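Home | Projects | Notebook | Hardware | Log in

Filed under: Teleoperation / Lab notes

Jun 14, 2026

Shoe rack task, remote control, both arms. Goal for this block is 30 clean demonstrations of tidying the slides on the two shelves, operator on the Pilel gloves, policy retrained on the Zinholm box overnight. Start pose: both hands low over the carpet, palms down, rack ahead. Same pose at the end of each run or the run is thrown out.

Grasp used today is the inside grasp. One finger stays up, thumb goes into the opening of the slide, then lift. The outside pinch across the sole was dropped after the last block. It needs too much wrist roll and the operators all do it differently.

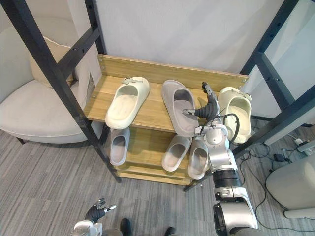 Pukivley disagrees on the inside grasp: it hides the thumb from the head camera at the exact moment we want to see contact, and the policy will learn to close on nothing. Would prefer a strap grasp, even if it is slower.

Fair point. Left as is for now. I added thumb motor current to the recorded channels, so contact is at least in the log. If the trained policy still closes early we go to the strap grasp and redo the block.

Glove mapping: the operator's thumb range is scaled by 80 percent before it goes to the hand. At full scale the thumb hit its stop and the current limit tripped. Latency felt fine. Operator reported drift in the right wrist after long runs, so recalibrate every six runs — glove flat on the table, hold, press the pedal.

Approach distance: start far enough back that both upper shelves are in view. Starting close saves time but the early part of the run then carries no information on where the rack is.
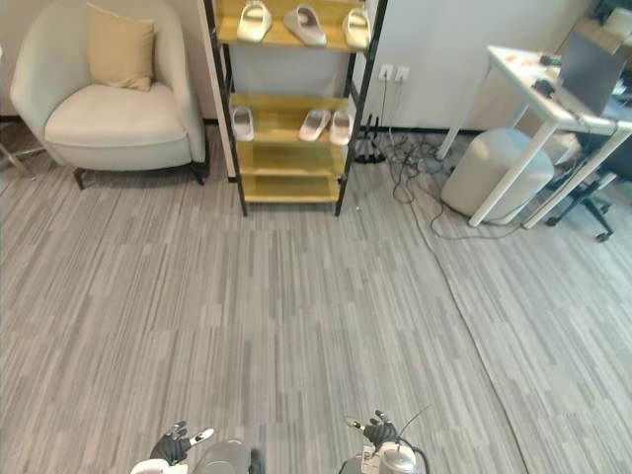

Amaral

Notes on the start from farther back. The walk-in is now part of the demonstration and gets its own label, "approach". Do not trim it. The second label, "reach", begins when either hand leaves the start pose. Operators should stop fully between the two. Blended motion made the labels useless in the earlier set and we spent most of September relabeling by hand.

Close start pose is kept for grasp-only runs. Square up to the rack, hands open, wait for the tone, then move. Lower shelf is the harder one. The upper shelf shades it, and the forearm has to come in flat to clear the board.

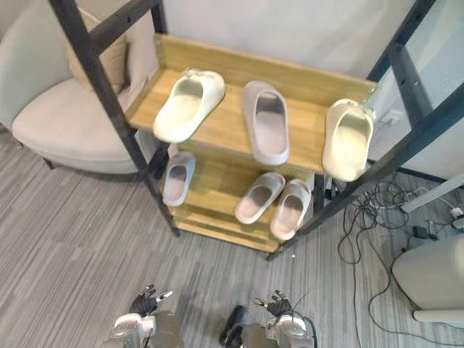 Close start pose, hands open, before the reach.

Log index for the block begins at 3928. Bad runs keep their number and get an "x".

To do:
— check right wrist cable slack at full reach
— strap grasp trial, short set, same operator
— ask Pukivley for the contact threshold used on the drawer task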